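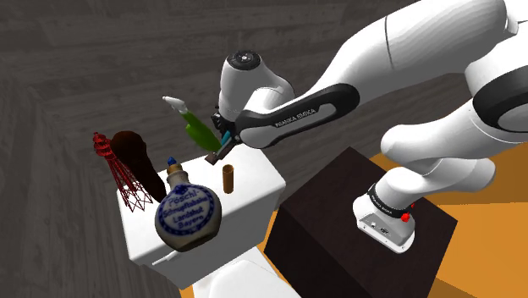 Grakgate 가구 보관 서비스는 이사 날짜가 맞지 않거나 집수리를 하는 동안 가구와 생활용품을 맡아 두는 서비스입니다. 보관료는 부피를 기준으로 정하고, 가구 안에 든 물건은 따로 상자에 담아 접수합니다. 사진의 흰색 수납장처럼 위에 물건이 여러 개 놓인 가구는 비운 뒤에 옮기므로, 견적을 신청할 때 가구 크기와 함께 내용물의 양도 적어 주세요. 신청 전에 자주 들어오는 문의를 아래에 정리했습니다.

## 신청과 견적

**견적은 어떻게 받나요?**

홈페이지 견적 신청서에 품목, 대략적인 크기, 희망 입고일을 적어 보내면 됩니다. 영업일 기준 5일 안에 문자로 답을 드립니다. 품목이 많으면 방문 견적을 권합니다. 방문 견적은 무료이고, 견적만 받고 계약하지 않아도 비용은 없습니다.

**최소 보관 기간이 있나요?**

4주입니다. 그보다 일찍 찾아가도 4주 요금이 청구됩니다. 이후에는 하루 단위로 계산합니다.

**입고일을 바꿀 수 있나요?**

입고 전날 정오까지는 수수료 없이 변경할 수 있습니다. 당일 변경은 차량 배차비가 추가됩니다.

## 포장

**상자는 직접 준비해야 하나요?**

직접 준비해도 되고 Platon 창고에서 빌려도 됩니다. 대여 상자는 출고할 때 반납합니다. 과일 상자처럼 구멍이 뚫린 상자는 받지 않습니다.

**서랍에 옷을 넣은 채로 맡겨도 되나요?**

서랍장은 비워 주세요. 옷은 의류용 상자나 압축 팩에 담으면 되는데, 다운 점퍼와 모직 코트는 압축하지 않는 편이 낫습니다. 오래 눌러 두면 형태가 잘 돌아오지 않습니다.

**분해가 필요한 가구는 누가 분해하나요?**

침대 프레임과 조립식 책장은 방문 기사가 분해합니다. 나사와 연결 부속은 봉투에 담아 가구 본체에 묶어 둡니다. 붙박이장과 벽에 고정된 선반은 작업 대상이 아니니 입고 전에 떼어 두어야 합니다.

**깨지기 쉬운 물건은 어떻게 싸나요?**

그릇은 한 장씩 종이에 싸서 세워 담고, 빈틈을 채운 뒤 상자 겉면에 '파손 주의'라고 적어 주세요. 유리 상판은 분리해서 따로 접수합니다.

## 보관

**맡길 수 없는 물건은 무엇인가요?**

식품, 화분, 휘발성 물질, 부탄가스, 귀금속, 현금, 유가증권은 맡길 수 없습니다. 냉장고와 세탁기는 물을 빼고 내부를 말린 상태라면 가능합니다.

**습기 관리는 되나요?**

모든 구역에서 제습기를 가동합니다. 원목 가구와 가죽 소파는 바닥에서 띄워 놓고 통기성 천으로 덮습니다. 비닐로 밀봉한 가구는 안쪽에 결로가 생길 수 있어 접수할 때 포장을 바꾸기도 합니다.

**보관 중에 물건 하나만 꺼낼 수 있나요?**

가능합니다. 이틀 전에 신청해 주세요. 상자에 번호와 내용물이 적혀 있으면 찾는 시간이 줄어듭니다. 번호가 없는 상자는 직접 오셔서 확인해야 합니다.

## 요금과 보상

**결제는 언제 하나요?**

첫 달 요금은 입고일에, 다음 달부터는 같은 날짜에 등록한 카드로 결제됩니다. 세금계산서는 신청서에 사업자 번호를 적으면 발행합니다.

**파손되면 보상을 받을 수 있나요?**

기본 보상 한도는 계약 한 건당 300만 원입니다. 품목 하나가 100만 원을 넘으면 접수할 때 따로 신고해 주세요. 신고하지 않은 고가품은 기본 한도 안에서만 처리됩니다. 파손은 출고 당일에 기사와 함께 확인하고 인수증에 적어야 합니다.

**연체하면 어떻게 되나요?**

문자와 우편으로 먼저 안내합니다. 연체 중에는 부분 출고가 되지 않고, 밀린 요금을 내면 바로 풀립니다.

여기에 없는 내용은 홈페이지 문의란에 남겨 주세요. 전화 상담은 평일 오전 9시부터 오후 6시까지이고 점심시간에는 연결되지 않습니다.

최종 수정: 8월 18일 화요일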